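I have read many offers for home folding kits, and most of them sell a dream of free evenings. The Mullita kit sells something smaller: two arms on one rail, a mat, three walls and a basket. I think this is the more serious product, and I also think the company asks the wrong price for it.

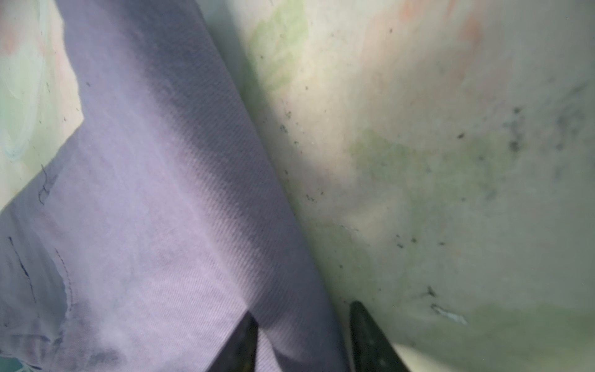

*Last changed in April*

My main argument is about cloth. A box is the same box every time you meet it, but a piece of twill has a new shape each time it is put down. For this reason I don't care much about the speed numbers in the brochure.

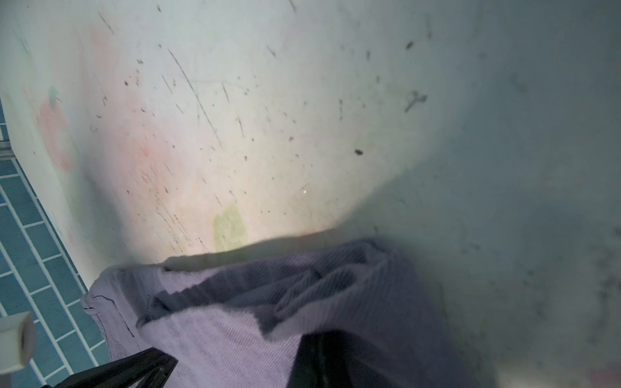 *Purple cloth, bunched, with a gripper finger over it.*

Aileen Pascual, who teaches with the same kit, disagrees with me. She says that a buyer wants to know how many pieces per hour, and that 7 is a poor answer. Maybe it is poor for a laundry. For a classroom it is enough — students need time to look.
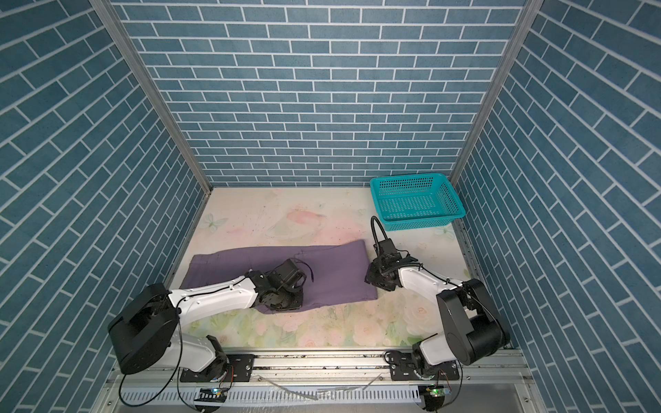 The price is a different question. The seller, Ominham, asks 800 for a year of support, and the manual has 204 pages but only two about care of the mat. I would pay for a shorter manual and a spare mat.
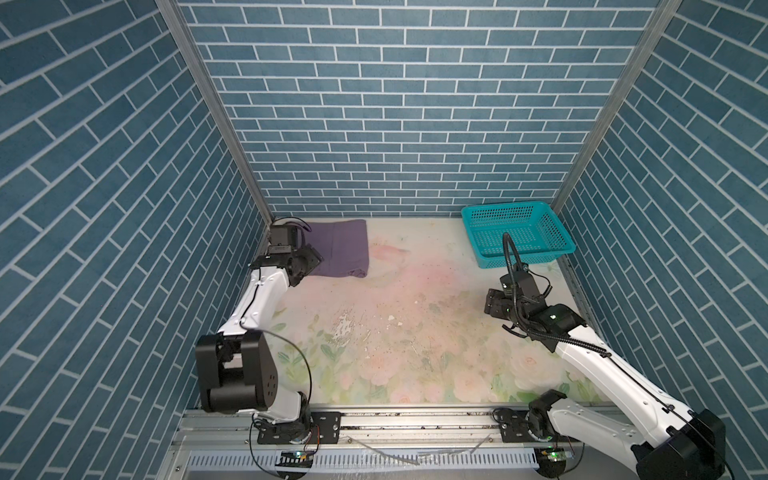

So I would recommend Mullita to schools, and not yet to families. If Ominham offers the support by the month, I will gladly change my opinion.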